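How Do You Teach a Robot to Wash Up?

Young Readers' Science Corner, Risdale Children's Library
11/2/18

Think back to when you learned to tie your shoes. Did somebody hand you a long list of instructions and leave the room? Probably not! Most likely a grown-up sat down beside you, took hold of the laces and said, "Watch me." Maybe they even put their hands over yours and moved your fingers through the loops, very slowly, until you got the idea.

People can teach robots in much the same way, and it is one of the nicest things about robots, if you ask me. Let's look at how it goes.

Why not just tell it?

A robot does what its computer program says. For a long time, the only way to get a robot to do a new job was to type out every little move. Go forward this far. Turn this much. Close your fingers. Stop. That works very well in a factory, where the same part arrives in the same spot all day long.

But a kitchen is different, isn't it? The saucepan might be on the stove or on the table. Its handle might point at the window today and at the door tomorrow. Somebody might have dropped a dish towel right next to it (in my house, somebody always has). If you tried to write down a rule for every single way a pan can sit, you would be at it until December, and then you would think of one more way and have to start again.

So instead of telling the robot, the teacher shows it.

Way number one: holding its hand

The first way is the one most like tying shoes. The teacher sets the robot's arm so that its joints go soft and easy to push. Then she takes hold of the arm and guides it along — down toward the pan, a little to the left, fingers open, fingers closed, and up.

All this time the robot is keeping track of itself. There are sensors in its joints, and they measure how far each one is bent, over and over again. It is a bit like closing your eyes while a friend lifts your arm. You can still feel where your elbow is! When the lesson is over, the robot has a record of the whole trip and can try to make the same moves without any help.

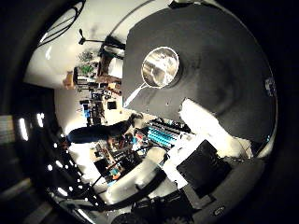 Guiding an arm by hand is simple to understand, but it can be tiring for the teacher. Some arms are heavy, even with their joints gone soft, and it is hard to do anything delicate while you are leaning over and pushing. Your own head and hands can get in the way of the robot's camera, too.

Way number two: driving it from a chair

The second way is called teleoperation, which is a long word with a simple meaning. "Tele" means far off, and "operate" means to work something. You work the robot from a distance, the way you might drive a remote control car across the living room.

Some teachers use a joystick. Others hold a small copy of the robot's arm, and whatever the little arm does, the big arm does as well. Bend one, and the other bends. Squeeze the handle, and the robot's fingers squeeze. It looks rather like a puppet show, with wires full of signals where the strings would be.

It takes practice. Picking up a cup is easy when you can feel it, but most remote controls won't let you feel very much, so you have to look carefully and go slowly. Beginners bump into things. Even good drivers bump into things!

Again, again, again

Would one lesson be enough? Usually it wouldn't. If a robot saw a pan picked up only once, it might learn that pans always live in that exact spot, and then reach for thin air when yours was somewhere else. So the teacher moves the pan a little and does it all over again. A robot might be shown one small job 80 times before it gets a turn by itself, and for harder jobs the number can climb to 3,000. Imagine tying your shoes that many times before lunch.

Try it at home

You need a friend, a scarf, a plastic cup and a table. Tie the scarf gently over your friend's eyes. Your friend is now the robot. First, guide their hand to the cup and help them lift it. Put the cup back, let go, and ask them to do it alone. Then slide the cup over by the width of your hand and ask once more. What happens? Swap places after that, so you get a chance to be the robot too, and see how many lessons you need.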